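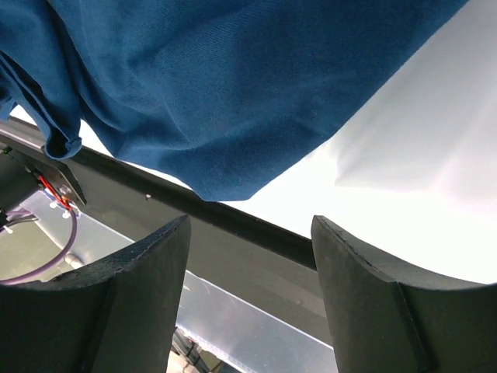 Posted by Necati_T — Wednesday, August 29, 2018 — Workshop talk > Faults and near misses
Thread: Gripper closed on nothing, then dragged the cloth into the rail

Quick one before I go back in. We've got the Panon arm on the cloth job, blue knit, white top, pick the corner and fold it over. Ran fine for two days. This morning it came down over the corner, closed short of the cloth, carried on as if it had hold of something, and on the next go it caught a fold instead and pulled the lot sideways towards the wiring end. I hit stop. Nothing broken that I can find but the fold was right down by the cables and I didn't like it at all.

Log says fault 853, "grip width out of range", but it logged it AFTER the second move. Not before. So it knew and went anyway??

Wrist cam shot is from where the fingers come up short of the corner. Tips just under the lowest point of the cloth, gap between them, not touching anything. Cycle 1,901 if that matters to anyone.

Any ideas welcome, got to have it going again by tomorow.

—————

firdevs_u wrote:
Is 853 set to warn or to stop? On ours it came as warn. Means it writes the line in the log and carries on with the next move. Daft default imo. Check that before you touch anything else.

—————

olddogpat wrote:
Cloth has moved, that's all. The corner's hanging over the border of the white bit, over that black rail. Taught point is probably somewhere on the flat. Re-teach it lower and get on with your day.

—————

Necati_T wrote:
@firdevs_u it was on warn. Didn't know you could change it. Cheers, changed.
@olddogpat the point isn't taught, it's found by the camera each time. That's what worries me. It went to the wrong place on its own.

—————

olddogpat wrote:
Fair enough, missed that. Then it's finding the wrong corner. Look how the white blows out right under the cloth. Near enough pure white there. I'd turn the lamp down.

—————

firdevs_u wrote:
Don't agree about the lamp. Blue on white is about as easy as it gets, the edge is clear enough even where it's bright. What I'd look at is the left side. There's a second fold dropping down with a curled end, over the rail. If the finder wants "lowest blue thing" it has two to pick from and might go halfway. Seen ours do that with sleeves.

—————

Necati_T wrote:
Hm. It does pick lowest point. Choo wrote that part before he left and the notes are one line long.

—————

brivell_bodger wrote:
Never mind the finder. Why is there cloth hanging anywhere near open wiring? There's a red wire running down a bracket, a fat purple cable looping out, some grey and purple ones above. All out in the open at the left. One good tug with a fold round that purple cable and you've got an arm with no signal and a load in its fingers. That's your safety matter, not the fault code.

We had a cable pulled on a Trimik at our place (different job, sacking). Arm stopped dead, fine, but the gripper let go when it lost power and the load came down on the bench next to someone's hand. No injury. Long form to fill in.

—————

olddogpat wrote:
Bit dramatic. It's a bit of cloth.

—————

brivell_bodger wrote:
It's a bit of cloth with a motor on the end of it.

—————

firdevs_u wrote:
With bodger on this one, sorry Pat. Put a cover over that end. Even a sheet of card bent over and taped will do for today — proper guard when you can get one cut. Power off at the wall while you fit it, not just the stop button.

Also Necati what is your grip force limit? If the second pull had been lower it would've slipped off the fold and not dragged.

—————

Necati_T wrote:
Limit was 135, whatever unit the Panon screen uses, it doesn't say. Had it up that high because the knit kept slipping last week. Can drop it but then we're back to slipping.

Cover: yes, doing it now. Should have been there from the start, my fault, I set that table up.

—————

olddogpat wrote:
If it slips, it's the fingers. Clean them. Knit sheds all over everything and you get a film. Wipe and try again at a lower limit before you put the force back up. I do ours every shift.

Still say try the lamp. Costs nothing.

—————

Necati_T wrote:
Update. Card cover on. 853 now set to stop. Force down to under half, fingers wiped. Tried the lamp lower too, no difference to where it puts the corner, so that's that one crossed off (sorry Pat).

Laid the cloth by hand with the second fold hanging on purpose, slow speed, me on the stop button. It went short again, closed on nothing, and this time it stopped with 853 up before the next move. So the stop works. The finder is still wrong.

—————

firdevs_u wrote:
Good, so it fails the right way now. For the finder, mask off everything past the rail so it only looks at cloth lying on the white. If there's no corner on the white then it should ask for a person, not guess.

—————

brivell_bodger wrote:
And check that purple cable at both ends before you run full speed. If it was pulled even once the plug can sit half out and work fine for a week.

—————

Necati_T wrote:
Will do both. Mask means messing with Choo's code so that's tonight gone. Running slow till then, someone stood next to it. Will post when I've had a go at it.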